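2020年10月14日

先说结果：Skoltbridge 镇上那座老图书馆不拆了！昨晚镇议会投票，我在旁听席上坐到腿都麻了，最后差 2 票，保留方案过了。散会的时候外面下着雨，大家还站在台阶上聊，谁也不想先走。

事情的来龙去脉，常看我这个小栏目的朋友应该有印象。今年 2 月，镇里贴出告示，说图书馆那栋楼年久失修，屋顶要换，暖气要换，地下室返潮，修起来不划算，不如卖掉，把书并到 Olby 的分馆去。Olby 离我们坐公交要换一趟车，末班车还特别早，我自己试过一次，借了三本书，回来的路上在站台冻得把其中一本看完了一半。所以告示一出来，镇上就炸了锅（我家楼下理发店那几天简直成了议事厅）。

后来就是签名。签名册放在面包店、药房，还有小学门口的传达室，夏天结束的时候一共收了 653 个名字。我知道这个数字在大城市里不算什么，可我们镇总共才多大啊，我翻那本册子的时候，几乎每一页都能认出好几个熟人的字，有我的牙医，有我初中的地理老师，还有一个名字写得歪歪扭扭，旁边画了只猫。

带头张罗的是 Gülizar Akgül。她在镇上开裁缝铺，铺子就在图书馆斜对面，中午没客人的时候就过去看报纸，看了好多年。昨晚她发言的时候手里拿着稿子，念了两行就把稿子放下了，说："我刚搬来的时候，话都说不利索，是在那个阅览室里一个字一个字学的。你们要卖那栋楼，我没有办法拦，可是请先去里面坐一个下午。"会场里安静了好一会儿，然后后排有人鼓掌，主持人敲了两下桌子才压下去。我也鼓了，鼓得还挺响。

反对的意见我也老老实实记下来了。坐在左边的一位议员说，每年冬天的取暖费都是个无底洞，镇里还有两条路等着重铺，钱不会从天上掉下来。这话我没法反驳，我家门口那条路就是其中之一，上个月我的自行车胎刚在那里扎过。还有人担心修到一半没钱了，楼围起来一放好几年，到头来书也看不成，房子也没保住。这种事隔壁镇出过，他们的游泳馆到现在还围着铁皮呢。

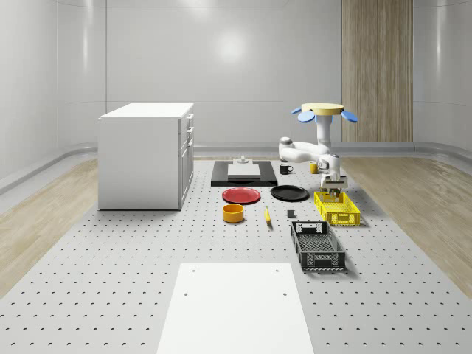 按照通过的方案，修缮分两段来做，先屋顶，后暖气，施工期间书不往 Olby 搬，暂时放到旧邮局的一楼去。承包屋顶的是 Kinyua，一家做老建筑翻修的公司，去年教堂的钟楼也是他们修的，我觉得修得不错，起码鸽子不从那个洞里钻进去了。最让我头疼的是搬书，光儿童区就够搬一阵子的。昨晚散会后大家站在台阶上商量用什么装，有人说纸箱，有人说麻袋（麻袋！），我投塑料筐一票，就是图里那样的黄色塑料筐，敞着口，放在哪儿都显眼，不会被谁当成杂物堆到墙角去。面包店老板当场答应借我们一批他装面包的筐，颜色嘛，他说有什么给什么。

搬书的日子还没有最后定下来，要等旧邮局那边把灯修好。想帮忙的可以去 Gülizar 的铺子里登记，她在缝纫机旁边放了个本子，写上名字和哪天有空就行。每人一次搬得动多少搬多少，腰不好的别逞强，坐着贴标签也缺人手，贴标签的活儿我已经先占了一个位子，哈哈。

钱的方面多说两句。镇里出大头，剩下的一部分要靠大家凑，Fesach 文化基金会已经答应给 2000 欧元，指定用在阅览室的窗户上。那几扇窗我太熟了，冬天坐在窗边得穿着大衣看书，风从缝里钻进来，书页自己会翻。我小时候还以为图书馆都是这样的，后来去外地上学，第一次坐进不漏风的阅览室，反倒有点不习惯。另外有一位不肯留名的读者往捐款箱里放了 200 欧元，用一张旧借书卡包着。馆员把那张卡拿给我看，卡上最后一本书是讲养蜜蜂的，借书人的名字已经用笔涂掉了。我问馆里认不认得出是谁，她笑了笑，没接我的话。

还有几件没敲定的事，也写在这里，省得大家来问我。开放时间会不会缩短，昨晚没讨论，下次开会再说。二楼那间从来不开门的储藏室，有人提议改成自习室，也有人想给合唱团排练用，我个人偏向自习室，合唱团的朋友们别骂我，你们的声音我隔着两条街都听得见，真的很好听，可是楼下还要看书呀。门口那棵椴树不动，这个写进了决议，我特意请书记员把那一句又念了一遍。

施工期间还书口照常用，就是大门右手边那个铁皮口子，盖子有点紧，要往上提一下再推。手里有书的不用急着还，逾期费在搬迁期间都不收。我自己手里还有一本逾期的，书名就不说了。

下次会议的时间出来以后我再更新。昨晚的会议记录贴在镇公所门厅的布告栏上，字印得很小，记得带眼镜。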